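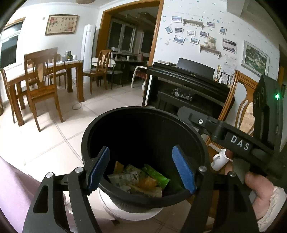 A small black bin, the kind Gunnel says every room should have.

I'd been in Gunnel Skjelbred's kitchen for maybe two minutes before she asked me what was in my handbag. Receipts, mostly. "Out they come," she said, and put the kettle on.

Gunnel has spent 30 years helping people clear out their homes, first in Holtovberg and now here in Gratley, and she's got the cheeriest attitude to rubbish of anyone I've ever met. I wanted to know where on earth you start (my spare room is a disgrace!) and she didn't even let me finish the question.

"With the bins, love. People keep one big one in the kitchen and then wonder why there's paper all over the bedroom. Put a little one wherever you sit down."

She doesn't care what colour it is or what it cost, and she's not keen on lids. "A lid is one more thing to argue with."

Her biggest job was a house on Escobar Street, where the owner had kept 4000 magazines, nearly all of them about sailing. He'd never owned a boat. It took her 5 weekends, and she let him hang on to one shelf's worth. "He chose the ones with the best covers. I thought that was fair enough."

I asked whether she ever gets it wrong, and she laughed so hard she had to put her cup down. Years ago she gave away her own mum's cake tins by mistake, then drove all over the neighbourhood trying to get them back. She found two. The rest, she reckons, are still baking somebody else's sponge.

Gunnel runs her free January sessions at the Jivo hall again this summer, from 10 in the morning, and you're welcome to bring one bag of whatever's bothering you. I'm bringing the receipts. She's already told me which ones I can keep, and it's only the one for the toaster.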